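How to Read a Cash Offer on Your House (Before You Sign Anything)

Quick guide. Writing this between showings so bear with me.

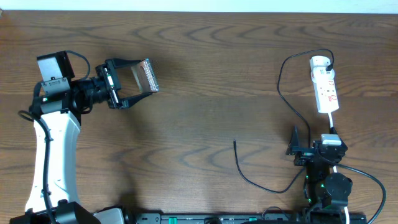 You got a letter, or a text, or a guy left a card in the door. Cash for your house, any condition, close fast. Maybe it's a fair deal. Maybe not. You can work it out at the kitchen table in one evening. Pen, paper, calculator, your last mortgage statement.

Step 1. Get the offer in writing

A number over the phone is not an offer. Ask for the full contract, not a summary page. Every page, including the addendums. If they say the price is only good until 5 pm, let 5 pm go by. Usually still there the next morning.

Step 2. Find out who the buyer is

Look at the buyer line on page one. Is it a person or a company? Do you see "and/or assigns" after the name? That means they can hand your contract to somebody else for a fee. It's called wholesaling. Legal in a lot of places, rules differ by state, and it can work out fine. But you want to know. Ask straight out:

Are you buying this yourself or assigning it?
Where is the money coming from?
Can I see proof of funds dated this month?

Proof of funds is a bank letter or statement. Screenshot of an app, no. Letter from a "lending partner" with no phone number on it, also no.

Then look the company up on your state's business search page. Takes two minutes. I had a seller in Gretcombe, the buyer was called Rarkedska Home Buyers on the postcard and something else completely on the contract. Turned out to be the same people, but she had to ask twice.

Step 3. Figure out what you walk away with

This is the part people skip. Price is not what you get. Write it down like so:

Offer price
minus mortgage payoff (call the lender, the payoff is not the same as the balance on your statment)
minus any second loan or line of credit
minus back taxes, liens, unpaid water bill
minus closing costs, if you are paying any
minus any "service fee" or "processing fee" in the contract
equals your check

Do the same thing for a regular listing. Likely sale price, minus agent commission, minus repairs you would really do, minus the months of mortgage, insurance and utilities while it sits. Put the two columns side by side. Sometimes cash wins. A house with a bad roof and nobody living in it eats money every month. Sometimes the gap is big and you should list.

Don't have a likely sale price? Look for sold houses, not listed ones. Same neighborhood, same size or close, sold in the last six months. Three is enough. Knock something off if theirs had a new kitchen and yours has the old one.

Step 4. Read the inspection clause

Look for "inspection period" or "due diligence". 10 days is pretty normal. Thirty is long. During that time the buyer can usually walk and take the deposit back, and you can't sell to anybody else. It's also when they come back and ask for a lower price.

Ask for a shorter period if yours is long. Ask who comes to inspect and how many visits. If you have tenants, they need notice, check your lease and your local rules.

Step 5. Check the deposit

Also called earnest money. Some contracts say $10. Yes, really. A buyer with ten bucks in the deal can leave any time. Ask for more, and ask for it to go non-refundable once the inspection period ends. Should be held by a title company or an attorney. Never by the buyer.

Call the title company yourself. Get the number from their website, not from the contract. Ask if the file is open and the deposit is in.

Step 6. Fix what you don't like

You can cross things out. Contracts are not printed in stone. Things I'd ask for:

Closing date you pick, in writing
A few days after closing to move out, if you need it
OK to leave stuff behind, with the words "as is, including contents"
No assigning without your written OK
Buyer pays the title fees

They may say no to some of it. Fine. Initial every change, both sides, and get a clean copy.

Step 7. Get a second number

Even if you like the first one. Call another buyer, call an agent. My colleague Morena Melis always tells people to get the second offer before they tell anyone about the first. I agree, mostly. Don't wave one offer at the other right away, let them come up with their own number.

And pay an attorney for one hour if there's a probate, a divorce, or more than one name on the deed. I mean it. These are the ones that blow up the day before closing.

Before closing

Ask for the settlement statement ahead of time. Go line by line against your sheet from Step 3. Anything new on there, ask. Don't trust wire instructions that show up by email, call and confirm. Keep the house insured until the deed is recorded. Keep the power on too, buyer will want a last walk through.

Bring: ID, keys, garage remotes, HOA info, alarm code. If there's a well or septic bring whatever paper you have on it.

Will add a part on inherited houses in September when things slow down. Helmi Rantala sent me a bunch of questions on that, havent gotten to them yet. If your offer has a clause I didn't cover, send me the wording, just the paragraph, not the whole contract please.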